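Datinari: wrist-view grasp clips on pale surfaces

Version 7. Maintained by Vasanthi Weerasinghe and Kaiwen Du at Dosside. Last edited Wednesday, February 6, 2019.

What's in it

1000 short clips from the wrist of a five-fingered hand working over a bright white surface. We collected them to test one idea: that a policy can learn where its own fingertips are from the wrist view alone, without joint readings. The idea held up better than the lighting did.

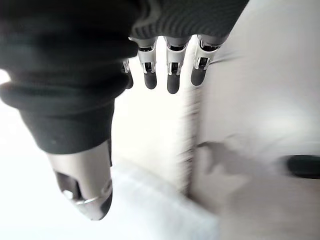 Can I train on this without the joint readings?
Use the "view only" split, which leaves them out and is the one we report results on.

Method

Each clip is paired with a fingertip track. The baseline, Pillum, sees one image and guesses five fingertip points. A second head guesses whether the hand is about to touch something. Kaiwen wanted a third head for grip force, and was talked out of it over two lunches.

We trained on 18 sessions and held out 7 for testing. Sessions are never shared between the two, a rule we adopted after version 3, when they were, and the numbers were wonderful.

Known problems

White on white. Pale objects on a pale surface lose their edges, and the baseline treats them as rumors.

Shadows. The model likes shadows a great deal. On bright surfaces it will sometimes put a fingertip in the hand's shadow with full confidence.

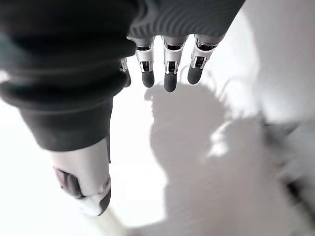 Masking the shadows during training cured some of this and made the touch head worse, so the masks ship as an optional file. Our guess is that the touch head was reading distance from the shadow all along, which is clever of it and no help in a dim room.

Hidden fingers. One finger often sits partly behind the thumb side of the hand. Its track is filled in from the joint readings and flagged "inferred." Please don't score against inferred points and then write to us about the results.

Blur. Fast moves smear. We dropped 29 clips that neither of us could label and kept the rest, including several that only Vasanthi claims to be able to label.

Files

clips/ the clips, one folder per session
tracks/ fingertip points and the inferred flag
masks/ shadow masks, optional
bouchard/ the old loader, kept for two people who still use it

Corrections to the tracks are welcome. Send the session name and the clip number with them.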